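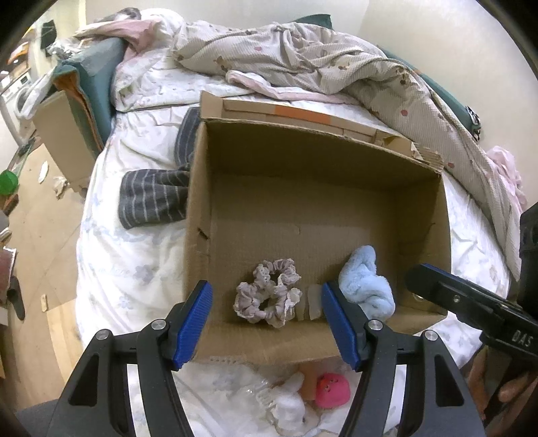

Tidying small things into a cardboard box on the bed, hand-held grippers at the ready.

Hi, and welcome to Sultau! I run this little outfit out of Amaral, and what we do all day (and plenty of evenings) is show robots how to do chores by doing the chores ourselves. Socks, scrunchies, plush toys, hair clips, whatever ends up on the bed. We pick up a gripper, squeeze, lift, drop it in the box, and the recording goes off to train a robot arm.

I started on my own with one project, Cliltus, which was only about folding towels. Boy, did I get sick of towels! Now there are 11 of us, and last January we passed 1,012 recorded sessions in real bedrooms, kitchens and laundry corners. We also do remote control work under the name Plikina, where one of us steers an arm from another room. It's slower, and I still bump into table legs.

Soft stuff is my favorite to teach. It never sits the same way twice, and you have to decide where to pinch it every single time.

If you've got a task you'd like shown by hand, drop us a line. Mornings before 10 are best, the kettle's on and we're setting up.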